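## 4. Handling rules at the storage point

I'll start with the bit of the work I enjoyed most, and it's the least glamorous one: how parcels get handled and logged before any automated picker is allowed near them.
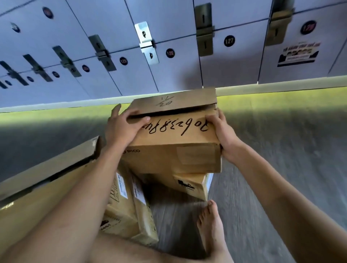 **Figure 1.** A carton held in both hands in front of numbered lockers, with more parcels on the floor. Handwritten marks on the carton include "30623814" and, on the flap, "1/20".

When I first drafted the rules with Thilini Jayawardena in December, we had pages of them, and people simply didn't read them! So we cut hard. What we kept is the part of the Dirnholm code that deals with identity (which parcel is it, and which door does it belong to) and the part that deals with grip.

Identity first. A handwritten number is fine for a person, but I wouldn't let a machine act on one by itself. Our rule says a parcel needs 2 matching marks before the arm may lift it, and at least one has to be a printed label. Marker pen goes on at any angle, flaps get folded over it, and a reader that copes nicely with upright digits can be hopeless with inverted ones – I lost a whole afternoon to that. The same goes for door badges: the Prirow controller must read the badge afresh at each visit, even if it thinks it knows where it is.

Now grip. Lids that aren't fully shut are a stop condition, full stop. Jankauskaitė argues for letting the arm press the flap down and carry on, and I can see the appeal, but a suction cup on a loose flap lifts the flap and leaves the box behind. We ask for two contact faces, neither of them a lid, and a 60-second hold before anyone may override a stop. Pavel (our planner, named well before my time) logs every override with the initials of whoever pressed the button.

One rule is still open. We say nothing gets stacked more than 3 high in the pick zone, yet large flat cartons tend to be leaned against things instead, and the code has no wording for leaning at all. I've put a draft clause in Appendix B and would love comments on it.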